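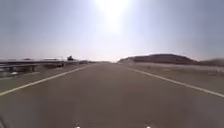
Chapter 9
Geometric Design: Alignment and Sight Distance

9.1 Introduction

The alignment of a road is its position in space, described by the path of a reference line, usually the centreline, through the ground it crosses. Designers treat this path as two separate problems. Horizontal alignment is the plan view and consists of straights, circular curves and transition curves. Vertical alignment is the longitudinal profile and consists of grades joined by crest and sag curves. The separation is a convenience of calculation. A driver sees both at once, and Section 9.7 deals with the faults that appear when each has been designed competently and the two have never been looked at together.

Chapter 8 established the design speed and the design vehicle. Both are taken as given here. Pavement thickness, drainage structures and intersection layout are covered in Chapters 11 to 14.

After working through this chapter, the reader should be able to:
calculate stopping sight distance on level ground and on a grade;
select a minimum radius for a given speed, superelevation and side friction factor;
determine the length of a crest curve governed by sight distance;
identify poor coordination between horizontal and vertical elements from a set of drawings.

9.2 Terms used in this chapter

Straight. A length of horizontal alignment with constant bearing. North American texts use the word tangent.

Chainage. Distance along the reference line from a defined origin, in metres.

Crossfall. The slope of the pavement surface measured at right angles to the alignment.

Superelevation. Crossfall applied over the full width of the carriageway on a curve, falling towards the inside of the curve.

Edge line. A longitudinal marking that shows the outer limit of the traffic lane. Edge lines are a delineation device and carry no structural meaning; the sealed surface may continue some distance beyond them as a shoulder.

Sight distance. The length of road visible to a driver whose eye is at a specified height, looking at an object of a specified height.

9.3 Straights

A straight is the shortest path between two points and the simplest element to set out. Sight distance in plan is unlimited unless the verge is obstructed, and overtaking opportunities are governed almost entirely by the profile and by oncoming traffic. For these reasons early rural roads in flat country were laid out with very long straights, often following survey boundaries.

Long straights have known disadvantages. Operating speeds tend to rise above the design speed. The closing speed of an oncoming vehicle is hard to judge when it is seen head-on against the horizon. Drivers receive little change in visual stimulus, and fatigue becomes a factor in single-vehicle crashes. Headlight glare at night is prolonged for the same reason.

Orientation also matters. Where a straight runs close to east-west, the sun will stand near the driver's line of sight shortly after sunrise and before sunset for part of the year. Sun glare reduces the contrast between the pavement, its markings and any object on it. Dust or haze scatters the light and widens the affected part of the sky. Bearing is rarely adjusted on this ground alone - the cost of the extra length is usually too great - but it should be checked wherever a straight ends in a curve, a rail crossing or an intersection, so that the hazard does not first come into view in the direction of the glare.

The Barka deviation is used as a worked case throughout the chapter. The original road between Barka and the Wusska turn-off included a straight of 3,000 m ending in a left-hand curve with no transition. The replacement alignment, designed by Dagmar Bartoš for the Onyshchenko practice, divided this length into two straights, the longer of them 2,000 m, joined by a curve of large radius. Total length increased only slightly. Drawings for both alignments are reproduced in Appendix C, and students should have them at hand for Exercises 9.4 to 9.8. The chainages in Appendix C are those of the approved set dated 11 November 2020. The earlier July set placed the first tangent point at chainage 1,009 and should not be used.

9.4 Stopping sight distance

Stopping sight distance is the minimum that must be provided at every point on every road. It is the sum of two parts: the distance travelled during the driver's reaction time, and the distance travelled while braking to rest.

SSD = (R V / 3.6) + V² / (254 (d + 0.01 a))

where
R = reaction time, in seconds
V = initial speed, in km/h
d = coefficient of deceleration
a = longitudinal grade, in per cent, positive uphill and negative downhill

The first term is linear in speed and the second increases with its square. At low speeds reaction distance forms the larger share; at highway speeds braking distance dominates, and the result becomes sensitive to the value chosen for d. This coefficient reflects the deceleration a driver will accept as well as the friction the surface can supply. Values for sealed and unsealed surfaces are listed in Table 9.2.

Worked example 9.1

A car approaches the Ukberg cutting at 100 km/h on level grade. Take R = 2.5 s and d = 0.36.

Reaction distance = (2.5 × 100) / 3.6 = 69.4 m
Braking distance = 100² / (254 × 0.36) = 109.4 m
SSD = 178.8 m, adopted as 179 m

On a downhill grade of 5 per cent the denominator becomes 254 × 0.31. The braking distance rises to 127.0 m and the stopping sight distance to 196.4 m, adopted as 197 m. Results are rounded up to the next whole metre in all cases.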